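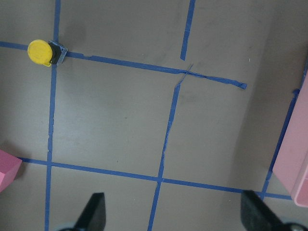 Wrist camera view of the taped bench, fingers open, yellow-capped device at upper left.

Vulon Bench Handling Records

Data card and README
Version 2
Last revised March 25, 2023

Summary

This repository holds wrist camera recordings and shift notes from one robot work cell at the Idine parts service site. The cell moves small items between positions on a taped bench. Before the cell was installed, the same work was done by hand by the bench staff, who now set up the bench, start the runs and handle whatever the arm leaves behind.

The release contains 848 episodes and 11 shift note files. The episodes are for people who train or test pick and place policies. The shift notes are for people who study how jobs change when a cell like this one goes in. The two parts share an index and can be used separately.

Contents

episodes/ one folder per episode, with wrist video, joint positions and gripper opening
notes/ shift notes, plain text, one file per shift group
layout/ bench drawings and the tape revision log
index.csv one row per episode
tools/ the Pradura reader and a script that checks file sums
CHANGES.txt

Task

An operator places an item on the bench and selects a target cell on the terminal. The arm moves over the item, closes the gripper, lifts, travels and releases. An episode begins when the operator presses start and ends when the arm returns to its rest pose or is stopped. Stopped episodes are kept. They are marked in the outcome column and should be filtered out by users who want completed moves only.

Bench surface

The bench top is matte gray-taupe. Cells are laid out with strips of blue painter's tape applied by hand. The strips are not straight, the widths vary, and the ends are torn. Some cells are open on one side where a strip stops short. Code that expects a closed grid or square corners will fail on these recordings.

Tape was chosen over painted lines so that bench staff could change the layout themselves. They do this when the item mix changes. Each change gets an entry in layout/tape_log.txt with the reason written by the person who made it. Worn tape is left in place until the next layout change unless an operator asks for it to be replaced.

Cell labels are not printed on the bench. The terminal shows a drawing of the current layout with row and column numbers, and index.csv uses the same numbers.

Wrist view

The camera is small and fixed near the gripper. Both black fingers come in from the bottom of the view when the gripper is open. Items near the sides are often only partly visible, and tall items can hide the tape next to them. In the opening picture, a pink box on the right covers much of the strip it stands beside. Shadows on the surface have not been corrected, and small specks and smudges have not been masked.

Index columns

episode_id: integer, not reused
shift_group: matches a file name in notes/
layout_rev: matches an entry in the tape log
target_row, target_col: as selected by the operator
outcome: done, stopped, dropped, wrong_cell
stopped_by: operator, controller, blank
operator_comment: free text, often blank

Changes to the work

Before installation, two people on each shift sorted and moved items at this bench. The staffing is still two. One person runs the cell. The other does inspection and repacking at the next table, work that was previously left to the end of the shift. The roles swap at the midpoint of the shift under an agreement made between the site and the bench staff before the first run.

The shift notes report less reaching and lifting for the person at the cell. They also report more waiting, and more short interruptions for the person at the next table, who is called over when a drop needs two people to clear. Several notes object to the first version of the stop prompt, which asked for a reason before the arm could be restarted. The prompt was changed in August so that the reason can be entered later or left blank. As a result, operator_comment is filled in less often after that change, and the two periods should not be compared on that column.

No production targets were tied to the episode counts. Outcome values were not used in staff reviews, and the site agreed in writing not to use them that way.

Collection and consent

Operators could decline to have a run recorded without giving a reason. Declined runs are absent and leave no gap in the numbering. Shift notes were written by bench staff in their own words. Names and start times were removed, and each writer could read the edited text and withdraw it before release. Audio was not recorded.

Known problems

Joint positions and video are aligned to the nearest video frame. Faster moves show a visible lag.
Layout revisions made in the middle of a shift apply from the next episode in the log, even where the tape was moved earlier.
The wrong_cell outcome was entered by hand. Items resting on tape were judged differently by different operators.
Gripper opening is a commanded value. It does not show whether an item was held.

Uses to avoid

Do not use the shift notes to rate or identify workers. Do not use the episode times as a measure of hand labor; no timing of the earlier manual work was made at this bench. The recordings come from one site and one arm, and a policy trained on them should be tested again before it runs near people elsewhere.

Reading the files

Unpack the archive, run tools/check_sums first, then open index.csv. The Pradura reader loads a single episode by episode_id and returns video and joint positions as paired arrays. It does not load the notes.

Citation

Arabzadeh, Vulon Bench Handling Records, version 2.

Corrections to the index can be sent as a patch against index.csv. Include the episode_id and the layout revision.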